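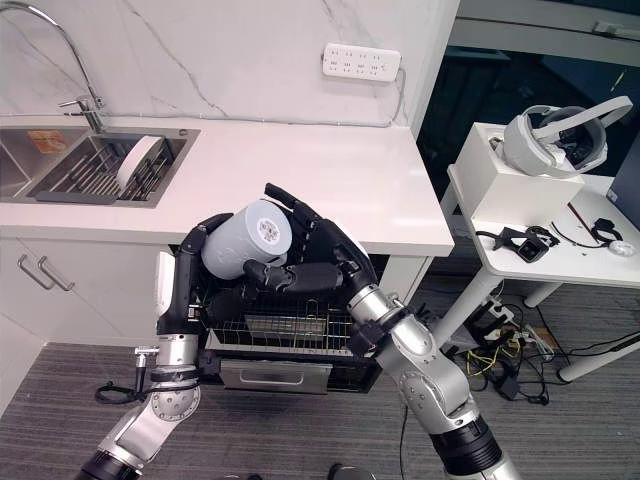
11th September: Page Proofs and Too Much Tea

The proofs of the new book came this morning, all 295 pages of them, and I've been at the kitchen table ever since with a ruler and a green pen (red makes me feel I'm back at school). I'd sworn I'd do 100 pages before lunch. I did almost 100, if you count the title page and the dedication, and I do!

It's a strange business, reading your own words once they've been set properly. They look so sure of themselves. Then you get to chapter five and find your heroine has taken her coat off twice without ever putting it back on, and you want to crawl under the table. Three rounds of edits and we all missed it. I've also used the word "rather" so often that I've started crossing it out on sight.

Marchand want everything back in a fortnight, so it can go to the printers in time for January. My editor is keen on moving the letter from chapter two to the very front. I said no in the spring, quite crossly, and now I've read it through I think she's right, which is annoying. I'll write to her tomorrow when I've stopped sulking.

No word on the cover yet. The last one I saw had a lighthouse on it, and there isn't a lighthouse anywhere in the story. Page 96 next, then supper.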